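SHARED WORKROOM: WHAT CHANGED OVER THE WINTER

Members who have not been in since March will find the ground floor laid out differently. The lease on the Ladefoged building was renewed for another 31 months, and part of the reserve went into repairs that had been put off twice. The total came to $3,019, including the new lock on the side entrance. Sille Bech has the receipts in the office binder if you want to look through them.

The biggest job was the drains. The floor sink in the wash area had been backing up after heavy rain, and the plumber found a crushed section of pipe under the loading door. It has been replaced. Please keep using the strainer baskets. Plaster, clay slip and grout still go in the settling buckets, which are emptied on the first of each month.

The heating has been split into two zones. The front rooms now run on their own thermostat, set to 66 when people are in and 58 overnight. You can turn it up for two hours with the button on the side of the box, and it goes back by itself. Do not prop the hall door open to warm the back rooms. It throws off the sensor, and the last gas bill was $449.
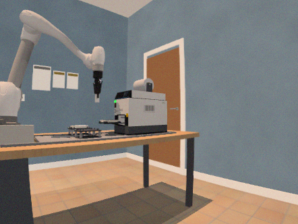

BOOKINGS AND STORAGE

Bookings have moved off the paper calendar. The sheet on the wall stays up until the end of the quarter for people who have already written themselves in, but new bookings go through the Skosus page. You need your member number the first time. Half-day slots start at 8 and 1, and you can hold up to 13 slots at once. If you cancel, do it the evening before so the slot shows as open in the morning.

Shelf rent is unchanged. Each shelf needs a label with your name and the date you started using it. Shelves without a label will be cleared to the pallet by the stairs and held there for one month. This includes the upper row in the corridor, where several boxes are marked only "Naken." If those are yours, please write to Ulises Toledo.

Liquids are no longer allowed on the upper shelves. Paint, thinner and oils go in the metal cabinet, lids down tight, and nothing goes on top of the cabinet. The insurance inspection asked for this and there will be a second visit before the summer.

The trash contract has also changed. Fudex picks up mixed waste and cardboard on the same run, so cardboard must be flat and tied. Wood offcuts are not included. Take them home or leave them in the crate by the side entrance, where anyone may help themselves.

Guests are still welcome during open hours. Sign them in at the desk, and stay with them if they use any of the tools. The evening limit is one guest per member.

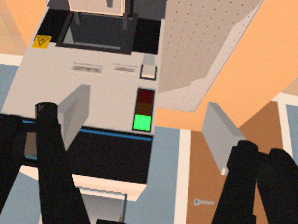

Benchtop machine, top panel and opening.

Keys for the old side lock can be returned to the office for the $5 deposit. Bring the key itself, as the old deposit slips are not needed. The next update will cover the roof quote and the parking spaces.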